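Print this page
E-mail this to a friend

Count the Looking, Too

By Chaminda Gunawardena

Most papers on household robots report one number in the summary, and it is the share of tasks the robot finished. I have reviewed a good many of them and written a few. I have come to think the number is close to useless for the kind of work I care about, which is getting a robot to find and fetch things in a home it has not been in before.

Our group at Burthorpe runs its tests in simulation. The robot starts somewhere in a furnished house, is told what to bring back, and has to go and look. The last round was 1548 runs. For each one we kept the full record of what the robot's cameras gave it at every step. Hardly any group throws this record away, but hardly any group reads it either. It sits on a disk while the success rate goes into the table.

I spent most of October reading ours. It is dull work. You go through a house at the height of the furniture, past a sideboard with an urn and a blue book on it, toward an open door and a toilet in the far room, and you try to say at each step whether the robot had any reason to be looking where it was.
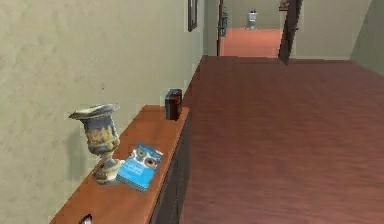
A run can succeed for bad reasons. If the robot is sent for a book and happens to start near one, it will probably get it, and the run will be scored the same as one where it searched four rooms in a sensible order. Average over enough runs and this is supposed to wash out. In my experience it doesn't, because the houses are built by people who put things in the usual places, and the starting points are chosen so that the robot has room to move. Both choices favor luck of the same kind.

The runs that fail are scored just as badly. A robot that covered the whole house and missed the object by one shelf gets a zero. So does one that turned in place until the time ran out. If you are trying to improve the method, these two failures call for different work, and the table can't tell you which one you have.

What I would like to see reported next to the success rate is a measure of looking. We have been using a simple one. At each step we ask how much surface came into view that could hold the object and had not been seen before. Tabletops, shelves and counters count. Bare floor and bare wall do not. Add it up over the run and divide by the number of steps. The Merside people use something similar but count floor area, and I think that is a mistake, as a robot can score well on it by driving around the middle of large rooms.

The measure has to deal with the robot's own body as well. Much of what a camera on a moving arm takes in is the arm. Near a doorway or the end of a wall it can be a dark band of arm and a pale strip of wall, with the sofa and television off in the room beyond.
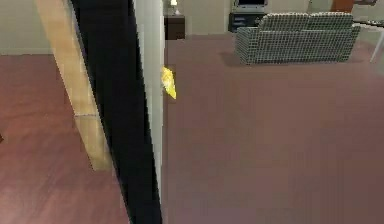

Simulation makes this easy to compute, and that is the best argument I know for doing it there first. The simulator can tell you exactly which surfaces are in view and which are blocked. On a real robot you would have to estimate it. Dovholm tried that with a depth camera and found the estimates drifted after a couple of hundred steps. I don't take that as a reason to give up on it. It is a reason to get the definition settled where it can be checked.

There are fair objections. The one I hear most is that users don't care how a robot looks for things, only whether it brings them. That is true of users. Papers are read by people who want to build the next system, and they need to know why the last one did what it did. The second objection is that any new score will be gamed. I expect it will be. A robot trained on ours would probably learn to sweep its camera along every shelf in the house – slow, and annoying to live with. So I would report the score and keep it out of the training.

The third objection is harder. Panganiban, a method I otherwise admire, does well on success and poorly on our measure, and its authors argue that it has learned where things are kept and has no need to look around. A dark nightstand with a lamp and a vase on it, a television stand with open cubbies: a system that has learned enough about homes may be able to rule out one of these and go straight to the other.

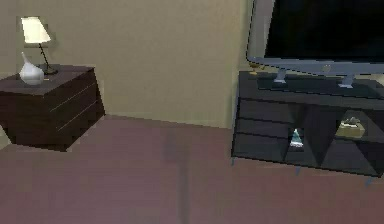

I accept that for ordinary objects in ordinary places. I would accept it more readily if the test included objects in odd places, and most tests don't. We moved the target to an unlikely spot in 200 of our runs, and those are the ones I learned the most from. When the first guess was wrong, some robots went on to a second and a third. Others went back to the first and looked at it again.

Both kinds are in the success column as failures if the time ran out. A reader of the table would think they were the same robot. The records are already there, and the added cost is an afternoon of computing and 2 more columns in the table. I plan to ask for them in every review I write.

Print this page
E-mail this to a friend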